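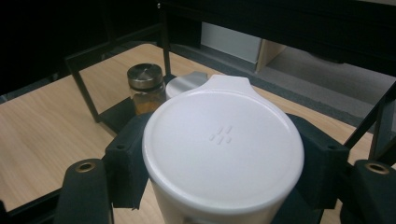 White cup, lid on, little tab at the back. Spice jar behind it. Thursday, kitchen counter.

1/ I've been told that if I decant everything in my spice cupboard into matching white containers with lids, my life will improve. I have my doubts. Going to try one shelf and report back.

2/ The advice comes from a newsletter called Riner, which Nadine Mansour forwards to half the family. Its position is that glass is "visual noise." Glass is how I know what I'm about to put in the rice.

3/ Take the jar at the back there. Orange-brown powder, metal screw lid, see-through sides. I can tell how much is left from across the kitchen. With the white cup I have to pick it up and shake it next to my ear like a birthday present.

4/ "Just label them." Fine. Labels on the lid or the side? If they live in a drawer you need the lid. If they live on a shelf you need the side. Mine move between the two depending on who did the dishes, so now I'm labeling everything twice.

5/ The tab, I'll give them. You want something to get hold of when your fingers are covered in oil. A screw lid is a two-hand job and I usually have a spoon in the other one. Point to the cup.

6/ The raised dashes in the middle of the lid I can't explain. Grip? Decoration? Samer Mansour thinks they're there so you can tell which way is up in the dark. I don't cook in the dark, and I told him so.

7/ Also not convinced on smell. Everything I've kept cumin in, plastic-wise, has smelled of cumin until the day I threw it out. The newsletter says this "can be managed with baking soda." Managed by who? On what evening?

8/ Did some measuring. My shelf is 29 inches wide. The full system they want you to buy is 224 dollars and doesn't include the turntable. For that money I could replace every spice I own and have enough left for dinner out.

9/ Kwabena Abubakari asked if I've considered that my cupboard is a mess whatever the containers look like. Yes. That's sort of my point. There are three open bags of paprika in there and a lid isn't going to talk me out of buying a fourth.

10/ What has helped so far: taking everything out, wiping the shelf, throwing away the stuff that smelled of dust, putting the things I use every day at the front. Cost me most of an hour and a sponge.

11/ People in the replies saying white looks calmer. Sure, in a photo. Come over at six when I'm opening lids looking for turmeric and tell me how calm it is.

12/ Where I've ended up for now: jars with see-through sides for anything powdered, lidded white ones for salt and sugar, things I'd know by the weight and the rattle. Nadine says that's cheating. She has until Sunday dinner to change my mind and she'd better bring her own paprika.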